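How Books Are Put in Order

A shelf works best when every book on it has a place. Putting books in order is called sorting. Libraries sort thousands of books, but the same rules work in a bedroom.

Step one is to take the books off the shelf and put them on a flat surface. A bed is large enough for most collections. A floor also works if it is clean. Lay each book with its front cover up, so the title can be read.

Step two is to choose a sorting rule. A rule is one fact about a book that decides where it goes. Common rules are subject, author, height and color. Use one rule at a time. If two rules are mixed, the same book can belong in two places, and it becomes hard to find.

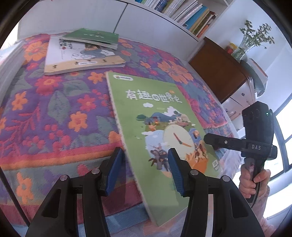 Reading time: 5 minutes

The green book with the large clock on its cover has a Chinese title, 有趣的世界史. In English this means "Interesting World History." World history is its subject. If the rule is subject, it goes with other history books. If the rule is color, it goes with green books. The book has not changed. Only the rule has.

Most books have a title in three places: the front cover, the title page inside, and the spine. The spine is the narrow edge where the pages are joined. On a shelf, the spine is usually the only part that shows, so it does most of the work when someone is looking for a book.

Books on a shelf push against each other. When a row is full, they stand straight. When there is a gap, the books next to it tip over and lean. A leaning book rests its weight on one corner of the cover — after a long time the cover can bend and the spine can twist. A bookend is a heavy or L-shaped support that closes the gap. Very large books can be stored flat, with the heaviest at the bottom of the stack.

Softcover books bend more easily than hardcover books. Hold a softcover by the middle of the spine when taking it down. Pulling on the top of the spine can tear it.

The town library in Fikville has 2089 children's books. Each one has a label on the spine with a number for its subject. History books have numbers that begin with 9. A reader who knows the number can walk to the correct shelf without reading every title.

Try it: sort ten books by subject, then sort the same ten by height. Write down which books moved.

Comments (3)

bookworm_39
I did mine by color and then I couldnt find my shark book. It was in blue. I looked in gray.

Lizelle Chauke
We used this with our second graders in August. "Spine" needed a demonstration — several of them thought it meant the pages.

Sudero
what if a book is about history AND animals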